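Fold your sports shirts, don't hang them

17 Oct 2018

The op shop in Stidwood takes donations of clothing all year, and every October it gets the sports gear. Winter codes are finished, the kids have grown, and the shirts come out of the drawers. I have sorted there long enough to have firm views on how people keep them.

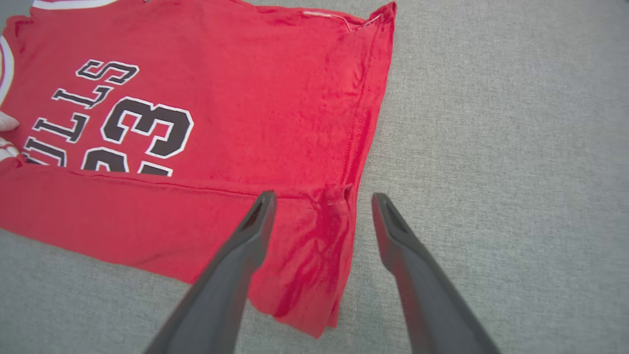
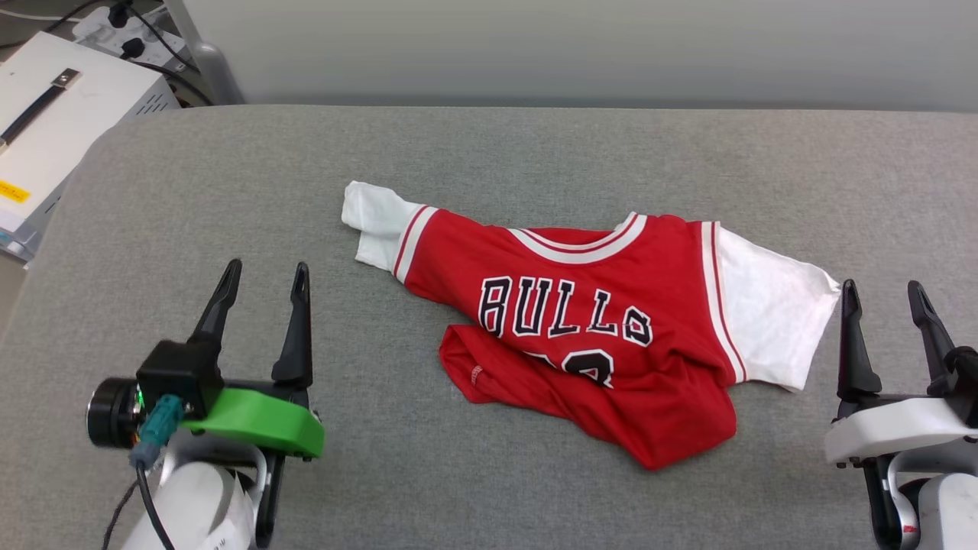 The red Bulls top with the lettering across the chest.

My view is that a shirt with large printing on it should be folded, and folded with some thought. Most households hang them, or ball them up at the bottom of a sports bag, and then wonder why the numbers crack. A hanger drags on the shoulders for months. A ball puts a hard crease wherever it likes, and on a shirt like the Bulls one, with the bottom of the body doubled back over the number, that crease would end up straight through the digits if you left it that way in a drawer. Lay it face down instead, bring the sleeves in, and make the cross folds above and below the printing where you can. On a small size you can't always manage it, so roll that part loosely.

I know the argument against. A second-hand top goes out at our shop for $18, or $25 if the print is good, and it hardly seems worth fussing over. But that $7 is the print and nothing else. The fabric nearly always outlasts it. I have put plenty of sound shirts in the rag bag at Ditberg because the club name had flaked off the front.

White sleeves are a separate matter. They pick up dye from anything dark stored against them, so I put a sheet of plain paper between. Newspaper is no good, it marks.

The Jerkilier basketball club hands out printed washing instructions with its uniforms - cold water, inside out, no dryer - and I'd like to see a line added about folding. It would fit at the bottom of the page, under the part about name labels.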